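Making beds for a living, sort of

Since September I have been spending my working days showing robots how to do housework. Friends keep asking what that involves, and my answers at dinner have not been very good, so I am writing it down once.

The company is called Orley. It rents apartments, furnishes them the way people furnish apartments, and sends people like me in to do chores with a pair of hand-held grippers. I hold one in each hand. They do the touching, and everything they do gets recorded. Later, somebody in the office turns the recordings into something an arm can learn from. I am not the person to explain that part.

My first two weeks were on remote control. You sit at a desk with two small arms in front of you, and whatever you do with them, two bigger arms do on the other side of the room. Ekkachai Luangrath, who trained me, could pour rice from a cup that way without spilling. I could not pick up the cup. There is a small delay, and you can't feel what you are holding, so you squeeze too hard or you let go too early. By the second Friday I could open a drawer and take out a spoon. It took me about four minutes.

The hand-held grippers were easier from the first hour. Your own arms do the moving, so you already know how to reach and turn. What you lose is your fingers. Two black fingers on each side have to do the work of ten, and they don't bend around things the way yours do.

Most of my recordings so far have been bedroom work. Folding, straightening, putting things on the bed and taking them off again. I thought it would be the easy room. I have made a bed almost every day since I was seven.

The trouble with a sheet is that it has no handle. With a mug you know where to grab. With a sheet you first have to make something to grab, by pinching a bit of cloth and pulling it up – and if the tips come down too flat they slide over the fabric and pick up nothing. Paweena Duangkaew, who works the other half of the schedule, taught me to come in at a slant and push a little toward the middle so a small ridge forms. Then you close on the ridge. It works most of the time on cotton. On anything slippery I still miss. 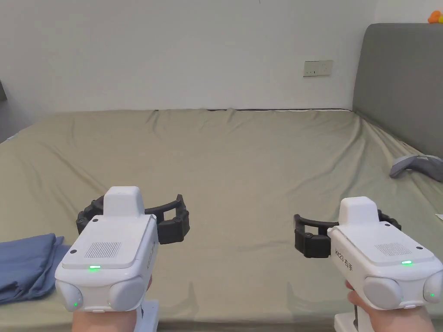
The other thing I had to learn was to slow down. When I make my own bed I grab, shake, let go and I'm done. None of that is any use to a robot. Min-kyu Jeon, who checks our recordings, sent back a whole morning of mine with the note "too fast, hands leave before the cloth settles." So now I pull, wait, look, and only then move on. I also try not to fix things in a sneaky way, like smoothing a crease with my elbow. The arm won't have an elbow where mine is.

We are also asked to make mistakes now and then and recover from them. If the corner slips out, I don't stop the recording. I go back and get it again. Min-kyu says those are some of the most useful ones, and I believe him, but it feels odd to be praised for dropping things.

The count matters to the office more than to me. My target for the bedroom is 325 good recordings, and as of this Saturday I have 181. A good one can be short. The bad ones tend to be long, because I keep going in the hope of saving them.

My wrists were sore for the first 14 days or so. The grippers are not heavy, but you hold them out in front of you a lot, and the bed is low. I now take a break every half hour and do the stretches Paweena does against the door. I also moved all the bedroom work to the mornings, and kept the afternoons for the kitchen, where the counter is at a better height.

I have seen the results once. Surachet Sitthichai ran one of the arms for us at the office, on a small towel that two of us had been folding all month. It found a corner, lost it, came in again at a slant and pushed toward the middle. Then it folded the towel in half, a little crooked. I recognized the slant. Paweena says the crooked part is mine.

Next week I start on pillowcases. Ekkachai has already told me to bring a snack.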